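Lilleo Help – Ticket log
Subject: Free votes for The Mulline Stage missing after sign-in, and rehearsal clips play with no sound
Opened: February 15, 2026
Status: Solved
Product: Lilleo app (voting and clips)
Show: The Mulline Stage, live semi-final

Opened by viewer

I have two problems and I don't know if they are connected.

The first one is votes. Everyone with a Lilleo account gets 20 free votes for each live show of The Mulline Stage. I had mine showing at the top of the voting page when the programme started. I waited until the fourth act had sung, then went to vote for Lakatos, the band that came through from the open auditions in July. The app asked me to sign in again. I signed in and the counter said no votes left. I had not used any. The history page is blank for tonight, so the votes have not gone to anybody else as far as I can see.

The second one is the rehearsal clips. The one-minute films of each act in the rehearsal room play with no sound at all. The picture is fine. The live show itself has sound and so do the adverts before the clips.

I have closed the app and opened it again, turned the phone off and on, and signed out and in. I have not deleted the app because I was afraid of losing the votes for good. The lines close at the end of the programme so I would like an answer before then if that is possible.

Support, first reply

Thank you for the details. Please don't delete the app for now.

Can you tell us the following?

When you signed in the second time, did you use your email address, or the button for signing in through Proltness?
Does the account page show your own display name?
Do the rehearsal clips have sound if you play them in a web browser, away from the app?
Is the caption button switched on?

Some background on the votes. They belong to the account and the phone only shows them. If the counter is wrong on the phone, the true number is still held on our side and can be put right.

Viewer

Answers in order.

I used the Proltness button. I normally watch the show through Proltness on the television, so it seemed the obvious one to press. The first time, weeks ago, I think I used my email.

The display name is different. It has my email address with the end missing, where it used to have the name I chose. I hadn't looked until you asked.

In a browser the clips have sound.

Captions are on. I always have them on.

Support

That helps. There are two accounts. One was made with your email address when you first joined. The other was made this evening when you pressed the Proltness button. The two sign-ins do not join up by themselves, even when the address is the same.

New accounts made after a live show has begun do not get votes until the next show. The app shows this as "no votes left", which we agree is poor wording, and we have passed that on. Your votes should still be in the first account.

Please try these steps:

1. Open the account page and sign out.
2. Close the app fully.
3. Open it and choose "Use email".
4. Enter your address and wait for the code. Don't press the Proltness button.
5. Go to the voting page and pull down to refresh.

If the code does not come, check the junk folder. Codes run out after 20 minutes, so use the newest one if you have asked more than once.

Viewer

Step 4 does not work. I asked for the code three times and nothing came. It isn't in junk. The results of the first vote-off have just been read out on air and Lakatos are in the bottom three, so there is a reason to hurry.

I did also try the clip again with captions off. There was sound for a second and then it went.

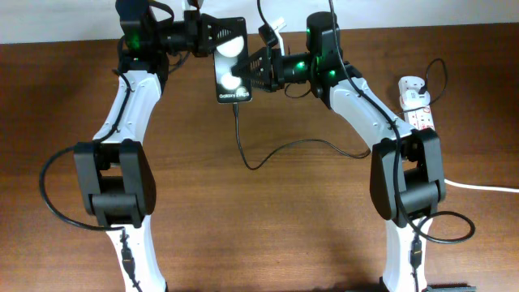
Comment from another viewer on the same ticket: I had the missing code as well, all through the quarter-final. What got it going for me was leaving the voting page open in the browser and asking for the code from there. It came straight away. The one from the app never turned up. My votes were all there once I was in. I can't help with the clips, mine have always been fine, though I only watch the ones for the solo singers.

Support

Thanks to the second viewer. We have looked at the sending log and can confirm that codes asked for from the app are waiting in a queue. Codes asked for from the website go out by a different route and are not held up. Please use the website for tonight.

Once you are signed in on the website you can vote there. You don't need to go back to the app. A vote cast on the website counts the same.

Viewer

The code came from the website within a minute. I am in the old account, with my proper display name, and the counter was full. I have given the whole lot to Lakatos. The history page now lists them.

I have left the app alone. It is still signed in to the wrong account.

The clips are still silent in the app, so please don't close this.

Support, internal note made public at the viewer's request

Cause of the code delay. The app asks for a new code each time the sign-in page is redrawn, and it was being redrawn whenever the live page changed act. The mail queue takes 200 requests before it starts holding them back. That number was passed shortly after the first vote-off, when a lot of people came to the app at once. At the busiest point 147 accounts were waiting for a code. The queue has since been emptied and the old codes cancelled.

Voting stayed open on the website throughout. No votes already cast were lost or moved.

We have asked for the sign-in page to send one code only, and to say on the page that one has been sent.

Support, reply to viewer

Now the clips. Please go to Settings, then Playback, and tell us what is chosen under "Second sound". The choices are Off, Commentary and Audio description.

Viewer

It says Commentary. I didn't know that setting was there. I may have pressed it when I was looking for the captions, they are next to each other.

Support

That explains it. The live show carries a commentary track, so you hear the show with the judges' backstage chat mixed in. The rehearsal clips have no commentary track. When the app can't find one it ought to fall back to the normal sound, and it is not doing so. The second of sound you heard is the normal track loading before the app switches over.

Set "Second sound" to Off and play a clip you have not opened today. The ones you have already opened may keep the silent version until the app is restarted.

Viewer

Set to Off. The clip of the dance group has sound. The Lakatos clip was still silent, then I restarted the app and it has sound too. It is the one where they change the key of the second verse halfway through rehearsal and the drummer has to be told twice. I had been wondering what they were arguing over.

The chat over the live show has gone as well. I had thought that was how the programme was meant to be this year, and had nearly written in to complain that you couldn't hear the singing.

One more thing. What happens to the extra account? I don't want it turning up again at the final.

Support

You can remove it yourself, or we can join the two.

To remove it: sign in with the Proltness button, open the account page, and choose "Close account" at the bottom. You will lose anything saved under it, but as it was only made this evening there should be little there.

If you would like them joined, reply "join" and we will do it after the live show. Accounts are locked while voting is open. After joining, either button will take you to the same place and your voting history will be kept.

Viewer

Join, please. I am bound to press the wrong button again otherwise.

Support

Accounts joined. The display name and history from the older account have been kept. Your email address and your Proltness sign-in now both open it. Please sign out of the app once and sign back in by either way, and check that the name is right.

Free votes for the final will be added on the day, before the programme starts.

Viewer

Checked both ways. Same name, same history. Sound is still working on the clips.

Lakatos went out in the sing-off by one judge's vote, so it made no difference in the end, but the votes did go through. You can close it.

Support

Closing as solved. Two faults stay open with the app team under their own tickets: the repeated code requests from the sign-in page, and the missing fallback when "Second sound" is set to Commentary. The wording of the "no votes left" message has been added to the list for the next release.

If the clips go silent again before then, check the Playback setting first and restart the app. Replying to this ticket within two weeks will reopen it.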